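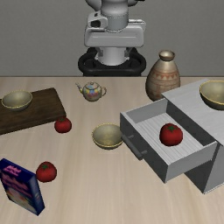
Fikorine Tabletop Pack: gallery and first thoughts

Words and renders by Hsiu-ying Tse
11 Apr 2025

I've been living with the Fikorine Tabletop Pack since March and I'm having far too much fun with it. It's a set of ready-made simulated scenes for robot arms, sold by Firalley for £64, and it drops straight into the Drarley simulator (which is what I use at home, on a desktop that was decent once). You get 249 layouts, a box of household objects to move about as you like, and a task editor that I'll come to in a bit.

I wanted it for drawer work. My own attempts at drawers always ended up looking like shoeboxes with a stick glued on, so having a proper one with a bar handle and a ridged floor is a treat!

Drawer open, tomato inside
The cabinet sits at an angle to the arm, so you can't cheat with a straight pull. Two more tomatoes are out on the table, and "put the tomato in the bowl" suddenly needs a lot more thought. Which tomato? Which bowl? There's one on the dark board, one by the drawer and one up on the cabinet. I love this sort of thing.

The awkward objects
The little teapot is my favourite - all those patches of colour, and a thin spout and looped handle to plan around. The vase with the reddish-orange triangles stands partly behind the corner of the cabinet from this side, a nice test for anything that has to find objects by sight. Lettering is the weak spot. On the blue box it's a blur at this size, so don't plan on reading labels.

Setting up
Installing took me one evening, most of it spent waiting for textures. The task editor is plain but quick: pick an object, pick a place for it to go, save. I'd written seven tasks before I thought to stop for dinner.

Still on my wish list
Softer things, please. A tea towel or a sponge would be lovely. I'd also like an undo button in the editor that goes back more than a single step.

I've got the Nkuna kitchen add-on downloading as I type, and I'll put those renders up on a page of their own once I've found my way round the cupboards.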